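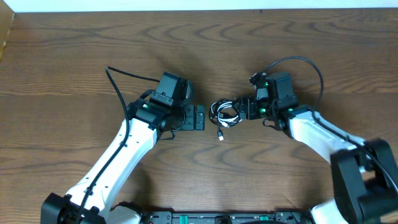
Two arms and a small bundle of cables on the wooden tabletop.

Dretetti: my recipe notes, in plain text

Hi, and welcome to Dretetti! It's my collection of home recipes, mostly soups, flatbreads and pickles, typed up from the notebooks I filled while living in Ernidberg (and a few I scribbled on the backs of receipts). I started it as a folder on my own laptop, then friends kept asking for the pickle brine, so now it lives in the open and you can grab the whole thing.

What's in it

There are 60 recipes at the moment. Each one is a single text file with the title on the first line, then the ingredients, then the steps. I also keep one big table, ingredients.csv, with 4,000 rows, one row for every ingredient line I've ever typed, including the old versions of recipes I've since changed. Yes, salt is in there a LOT.

The columns are recipe, version, ingredient, amount, unit and note. Amounts are in cups and spoons for the older recipes and in grams for anything baked. I keep meaning to convert the rest, and I keep making soup instead.

How to use it

Download the folder and open any file. If you want to cook for more people, there's a little script called scale.py. Give it a file name and a number and it multiplies the amounts for you. Please don't trust it with yeast or chili! I scaled the red lentil soup by 5 for a birthday and had to stir in a whole tub of yogurt to calm it down.

Recipes tagged "plaltorora" are the ones I cooked during my summer in Plaltorora, where I only had 2 burners and no oven, so they're all stovetop. Recipes tagged "peltonen" use the rye flour from the Peltonen mill. Any coarse rye will do, but start with a bit less water and add more as the dough comes together.

Known problems

The dill pickle file still says "vinegar, enough." Sorry, I go by the jar. The walnut flatbread has two different resting times, and I like the longer one. A few notes are in my own shorthand, where "sm" means simmer and "smk" means smoked, so watch out for the paprika.

Changes

January: added the barley soup, fixed the onion amounts in the cabbage rolls, took out a duplicate of the plum jam.

License

Cook it, copy it, change it, print it for your aunt. If you share it online, a link back would be lovely. Corrections are welcome too, especially for the pickles.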